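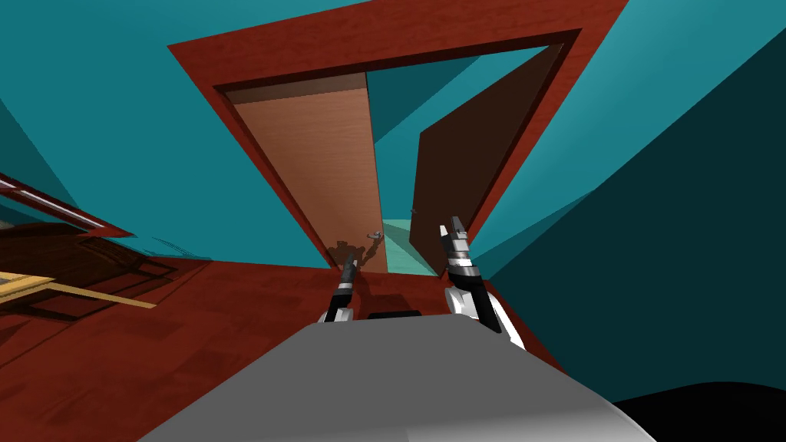
Danuta Wierzbol

Kedton is a software package for planning and controlling the movement of two-armed mobile robots through doors. It is used together with a physics simulator and, less often, with real machines. The package was developed by the robotics firm Multorier, and its name is also used in a loose way for the set of simulated rooms which is delivered with it. Kedton does not include a simulator of its own. It reads the state of the joints and the camera views from an outside program, and sends back commands for the base, the arms and the grippers.

Contents
1 Background
2 Structure
3 Perception
4 Planning
5 Control
6 Room set
7 Known problems
8 See also

Background

Passing a door is a mixed task. The robot must find the handle, take hold of it, move the panel along an arc and at the same time bring its own body through the opening. Earlier programs at Multorier treated these parts one after another, and the base stood still while an arm was working. This gave safe but slow behavior, and it failed with heavy panels, where the arm alone could not reach the end of the arc. Kedton was started as a replacement for the planning part only. The perception and control parts were added later, in version 2.

Structure

The package consists of separate processes which exchange messages. The most important are the door estimator, the planner and the whole-body controller. A fourth process, the recorder, writes all messages to a log and can play them again without the simulator. Users can replace any process by their own one if it keeps the same message format.

Settings are kept in plain text files. There are 137 parameters, but most of them have default values and only a few must be changed for a new robot: the shape of the body, the limits of the joints, the opening width of the gripper and the position of each camera.

Perception

The door estimator describes each door by a frame, one or two panels, a hinge line for each panel and, if found, a handle. For a double door the panels are handled as two objects which share one frame. They may have a different color and a different angle, as in the rendered view from the robot, where a light tan-brown panel stands on the left and a dark brown one on the right, both partly open. The space between the panels is stored as the free gap. It is measured again in every cycle.

Handles are difficult for the estimator. Seen from the body of the robot they cover only a small part of the image, and gray metal gives few stable features. For this reason the estimator does not search the whole image. It first fits the panel and then searches only near the edge which lies opposite to the hinge.

Shadows are a second source of error. In a rendered room the robot may throw a shadow of its head and arms on the floor and onto the lower part of a panel. Early versions read the border of such a shadow as a panel edge. The present version computes the expected shadow from the known joint angles and the position of the lamp, and gives this region a lower weight. With real cameras the method is turned off, as the position of the lamp is usually not known.

Planning

The planner works with a graph of contacts. Each node says which hand touches which panel, and how: a grasp on the handle, a push with closed fingers, or a push with the forearm. Edges of the graph are changes of contact. When a sequence of nodes is found, the planner computes a path for the base and the arms together.

Typical sequences are:

Pull and hold. One hand pulls the panel by the handle, the other hand holds it open from the inner side while the base moves.
Double push. Both hands push, one on each panel. Used only if both panels swing away from the robot.
Widen. The panels are already partly open and one hand pushes the nearer panel until the gap is wide enough for the body.

The planner prefers the sequence with the smallest number of contact changes. If two sequences are equal, the shorter base path is taken. The margin between the body and the frame is 7 centimeters by default – users with a wide base often reduce it, although the manual advises against this.

Control

The whole-body controller follows the path and limits the force at the hands. If the measured force is higher than the limit, the base slows down first and the arm gives way after that. The arms do not need to be of the same type. A robot with one slim arm and one heavier arm is described in the settings by two separate force limits, and the planner then gives the heavy work to the stronger side when it can reach the panel.

Room set

The room set contains 269 rooms with doors of different width, weight and swing direction. Wall colors, floor textures and furniture are varied between rooms. A smaller group, named Grultberg, holds only rooms with double doors. The rooms are stored in a format called Xia, which keeps the geometry and the hinge data in one file.

Known problems

Glass panels are not supported. Doors with a self-closing spring are supported in the planner, but the spring force has to be entered by hand. When a camera is tilted strongly against the floor and the tilt is not written in the settings, the estimator places the hinge lines at a wrong angle – the panel is then pushed along a false arc until the force limit stops the motion. A check for this error is planned for the July release.

See also

Contact planning
Mobile manipulation
Whole-body control

This page was last edited on 3 May 2025.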